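Section 4. Entering a memorial notice (Senel Notices, desk edition)

Before you start: have the family's signed form on hand. No form, no notice.

1. Open Stotik, pick New Notice. Type = Obituary or Card of Thanks.
2. Full name, maiden name in parentheses. Check spelling against the form, not the email.
3. Service place and time. Bradgate chapel is already in the list, code 37. 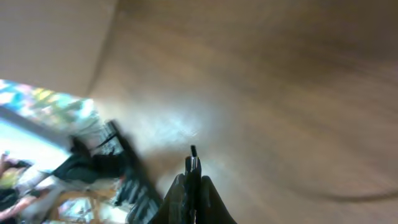

Beige-brown surface with glare, close up.

4. Body text. Limit 1,015 characters with spaces. Over that, it bills as a second notice.
5. Survivors first, then preceded in death by. Semicolons between familes.

Note: accents. Kováčik etc. must be typed in, pasted ones come out as boxes.

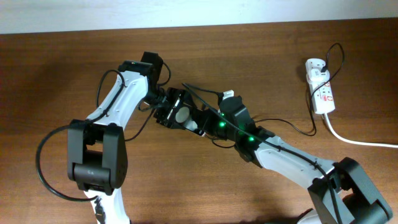

6. Memorial gifts line goes last. One line only, full name of the charity.
7. Preview. Read it out loud, all of it.

CAUTION: Submit locks the notice. Changes after that need form 207 and a call to the desk.

8. Submit before 3 p.m. for the next morning's page. Later ones roll over automaticly.

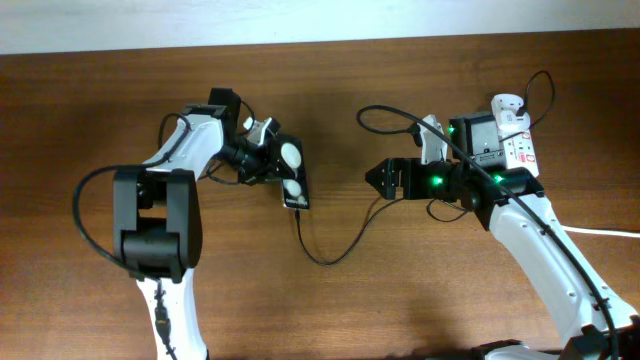

Two arms at the wooden table.

If error 97 shows up, the service time is blank. Go back to step 3.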